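Chapter 4
Handling Files in Web Forms

A form that only takes typed text is easy to process. The browser packs the fields into one string and the server splits it apart again. Files need a different encoding, and most of this chapter deals with what happens between the Send button and the disk.

Our running project is Mostyn, a small parts catalog written by Latrice Brannigan. Staff attach photos and data sheets to each entry, and the first version accepted anything up to 70 MB.

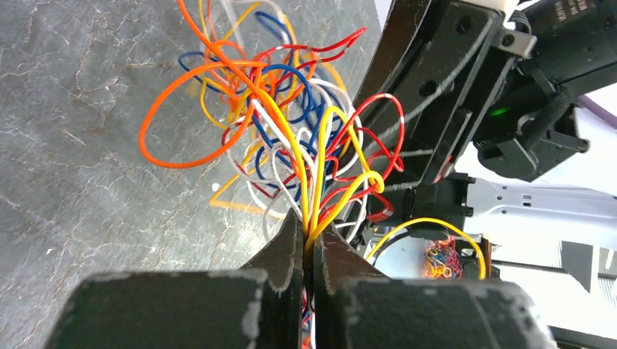
4.1 What the Browser Sends

When a form is set to multipart/form-data, each field travels as a separate part with its own headers. The file name is one of those headers. It comes from the user's machine, so treat it as untrusted text - never as a path.

The content type is a guess made by the browser, usually from the file extension. Mostyn checks the first bytes of the file instead, and rejects a mismatch before saving.
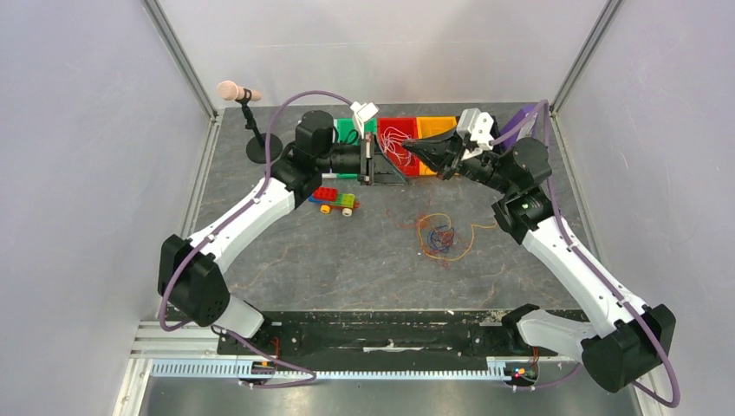 4.2 Limits and Errors

Set the size limit in two places: the web server and the application. If only the application has one, a large upload may be read in full before it is refused. Noelia Tejada's test set for this section has 27 files, and nearly half should fail. Run it before you start Exercise 4.1.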